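4.2 Throw-ins in the defensive third

Data first. All throws come from Grollmont home games plus the away legs where we had a usable wide angle. More than 130 throws in the defensive third after cleaning. Dropped: anything retaken for a foul throw, anything where the tape starts after the ball has left the hands, anything in added time with the keeper up. The last one is arguable. We kept a separate list in case a reader wants them back in.

Coding by Po-yen Yang, then a second pass by the first author without sight of the first codes. Disagreements mostly over what counts as "kept". Our rule is that possession is kept if a Grollmont player makes a controlled second touch, or a pass that reaches a teammate, within 7 seconds of release. A header under pressure that happens to fall to a teammate isn't control. A flick meant for a teammate who then gets it is. Yes, that needs judgment. The two passes agreed on all but 13 throws and those were settled by watching together.

Thrower. Under the old coach this was nearly always the full-back, with the near center-back holding and the six dropping in to show short. Opponents read it easily. Press the six from behind, striker across to the center-back, winger on the thrower so the return ball is gone. What remains is the throw down the line, which Grollmont lost more often than not, and lost facing their own goal.

From January the near center-back took them instead. Full-back goes up the line, takes the winger with him or doesn't. If he does, there is grass in front of the thrower and the six can bounce it straight back. If the winger stays, full-back is free and the throw goes over the top to his chest. Simple enough on a whiteboard. The cost is plain too: the center-back is off the field of play when the ball is released, and for a second or two the box has one less body in it.

We coded four receiving zones (short inside, short back, line, long inside). Zone edges were set relative to the thrower and not to the pitch markings, as the pitch at Spanos is narrower than most in the Ekel league and fixed lines gave silly results at the corners. Positions were read off in Prudura at the moment of release. Where a player was out of shot we left the cell blank, no interpolation.

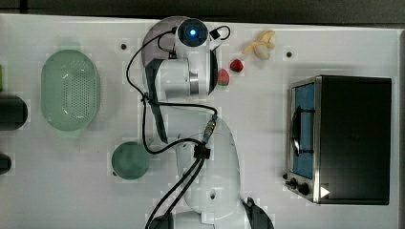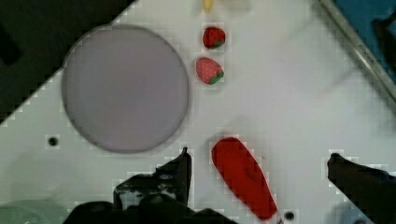
Figure 3. Robot gripper at a white tabletop. First panel: arm and wrist unit. Second panel: plate and two toy strawberries.

Results. Retention went up with the center-back throwing. The gain is nearly all in short back and short inside. Line throws are no better than before, perhaps slightly worse, though there are few of them in the second period and we would not lean on it. Long inside is too rare in either period to say anything.

Time to release matters more than we expected. Quick throws (ball in hand to release under the median) were kept more often whoever took them, and the center-back is slower on average since he has to walk over. So the two effects pull against each other. Splitting by speed, the change in thrower still shows up among slow throws and more or less dissapears among quick ones. A fair reading: if you can go quick, go quick, and let whoever is nearest take it. The routine is for when the press has already arrived.

Game state. Leading, Grollmont take longer and throw longer. Trailing, the opposite. We checked whether the second period just had more trailing minutes in it; it did, a bit. Adjusting for score shrinks the retention gap but it stays the same sign. Adjusting for opponent strength does very little. Home and away pooled because the away sample on it's own is thin.

What happens after a loss is the harder question, and the one coaches ask. We took the 30 seconds following each lost throw and looked for shots conceded. Shots were rare in both periods. The worst clips all look alike: center-back on the touchline, six beaten to the return, ball slid into the gap where the center-back would have been. Whether that is the routine or one tired six late in games we can't say from this set. The same player was the receiver in most of those clips, worth keeping in mind before blaming the shape.

Not coded: body orientation of the receiver, wind, wet ball. Orientation probably matters most. A six who receives half turned can go inside and one with his back square cannot, and the tape is often too poor to tell which. Left for the follow-up, where we add opposition throws using the same zones.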